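# Toy kitchen set

A **toy kitchen set**, also called a play kitchen set or pretend food set, is a group of small-scale cookware, dishes, appliances and imitation foods made for children's play. Sets are sold with or without a play stove or counter. Many are used on an ordinary table or on the floor.

## Contents

Most sets combine three kinds of pieces. Cookware includes saucepans, frying pans and colanders. Tableware includes plates, cups and bowls. Food pieces are usually fruits and vegetables, with bread, eggs and bottled sauces in larger sets. Some makers add a toy appliance such as a toaster oven, mixer or coffee maker.

Piece counts vary. The Idavham starter set has 12 pieces and no appliance. The Kasedik line was sold in boxes of 13 and 11, the smaller box leaving out the pan lids. School suppliers such as Dumlao offer mixed bulk lots of up to 200 pieces, packed by type.

## Scale

Pieces in a set are seldom made to one scale. Cups and pans are sized for a child's hand, while appliances are reduced much further from the size of the real thing. Fruit may be close to life size or very small. Sets put together from several makers show this more strongly, and collectors of the older Stitia sets often sort loose pieces by size before sorting by color.

## Color

Early sets copied the look of metal and enamel kitchenware. Later cookware and dishes are more often made in pastel shades, with food left in its natural colors so that it can be recognized quickly. Appliances tend to keep the dark or metallic finish of real ones.

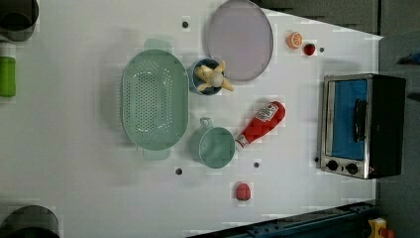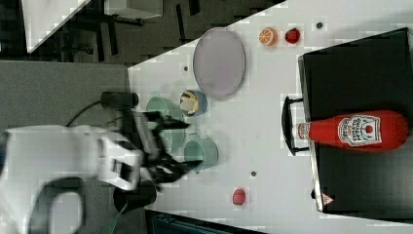
## Play and storage

Children generally begin by filling and emptying containers, and later move on to serving meals and acting out a restaurant or store. Small fruit is the part most often lost. An orange slice and a strawberry like the two lying side by side in both pictures can slip under furniture easily, and replacement food is sold separately for this reason. Larger pieces can serve as storage for the smaller ones. Colanders and saucepans hold loose food between uses, and plates are stacked flat at the bottom of the bin. Toy appliances are kept on a shelf, with the door closed if it opens.

## See also

- Dollhouse
- Play food
- Tea set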